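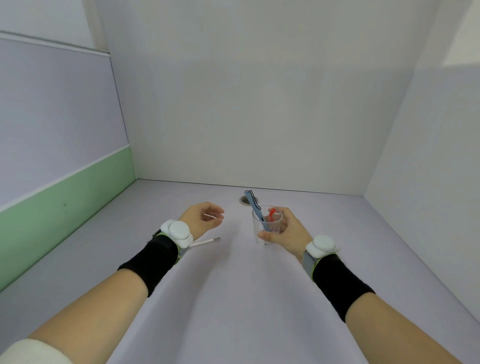

PLOTEVIS PAUSES PLATTNER TRAINING SESSIONS AFTER WRIST TRACKER FAULT, PUBLISHES WHAT IT FOUND

Robot arm spent an afternoon reaching for a cup that was 40 millimeters to the left

NURNTON, Nov 17, 2019 – Plotevis, the Nurnton maker of small tabletop robots for sorting and packing desk supplies, today released its findings on a fault that caused one of its Plattner arms to close its gripper on thin air, repeatedly and with great confidence, before knocking over a pen cup and striking the side wall of its test booth.

No one was hurt. The cup has been returned to service.

The incident took place in September at the company's Nurnton test room. Plattner arms learn simple tasks from recordings of people doing them by hand: putting pens in a cup, taking them out again, moving the cup, and other work most of us manage before breakfast. The people making the recordings wear a tracker strapped to each wrist, and the arm copies the paths the trackers report. When the trackers are right, this works well. When they are wrong, the arm copies that too.

In this case the left tracker was wrong. Plotevis engineers found that the software had been accepting a new zero position every time a wearer rested the left hand on the booth floor for more than 5 seconds. The feature had been added to save time between takes. Wearers, being human, rest their hands quite a lot. Each pause moved the recorded left hand a little further from the real one, and by the end of a long session the gap had reached 40 millimeters. The right tracker ran an older version of the same software and behaved perfectly, which did not help, as the two hands then appeared to be working in slightly different booths.

The automatic check meant to catch this kind of drift did run. It compared each recording with the one before it, found the difference small, and passed it. It did so 1,294 times.

"Every single step looked fine, and we ended up with a robot that was sure the cup was somewhere else," said Regula Lehner, head of safety at Plotevis. "I have sat through the video of it grabbing at nothing more often than I would like. It never gets discouraged. I wish I could say the same for the rest of us."

The more serious part of the finding concerns what happened next. After failing to grip the cup, the arm is supposed to stop and wait for a person. It stopped only when the gripper reported that it had closed on nothing, and a worn pad was telling the arm that it was holding something. The arm therefore carried on to the next step, swung its imaginary load to the left, and met the wall. The force limit cut power as designed. An operator had a hand inside the booth moments earlier to straighten a pen, and Plotevis is treating the event as a near miss for that reason.

"The damage was a scuff and some pens on the floor," Lehner said. "I don't care much about the scuff. I care that a person could have been reaching in when the arm decided it was done waiting."

Plotevis has made the following changes:

Trackers no longer reset themselves. The wearer sets the zero position at the start of each session, with both hands on marked points, and again at the end. If the two readings disagree, the session is thrown out.

Each recording is now checked against the first one of the day, as well as the one before it.

The arm must confirm a grip in two ways, by pad pressure and by finger gap, before it moves on. If the two disagree, it stops.

Opening the front of a booth, or putting a hand through it, now cuts power to the arm. Restarting takes a key. The key is on a hook on the far side of the room, and yes, staff have complained about the walk.

Gripper pads are replaced on a schedule. Until September they were replaced when somebody noticed.

All 1,294 affected recordings have been withdrawn. Training sessions were paused for 48 hours while the new tracker software was installed, and the pause was later extended when the first version of the fix turned out to treat left-handed wearers as an error. That has also been corrected. The recordings are being made again from the beginning, by hand, in the booths, one cup at a time.

Customers using Plattner arms received the updated grip check in the latest release, called Fareo, and do not need to send equipment back. Arms still on an earlier release should not be run with the booth open. Customers who are unsure which release they have can find it on the label screen under Service, or by calling the support desk, which has had some practice with this question.

The full report, including tracker logs and a diagram of the booth, is available on request from the Plotevis press office. The video of the arm and the missing cup is also available. Several trade shows have asked for it already, and the company has agreed to one.

About Plotevis

Plotevis designs and builds tabletop robots for light sorting and packing work. The company is based in Nurnton and employs 48 people.

Press contact: Plotevis Press Office, Nurnton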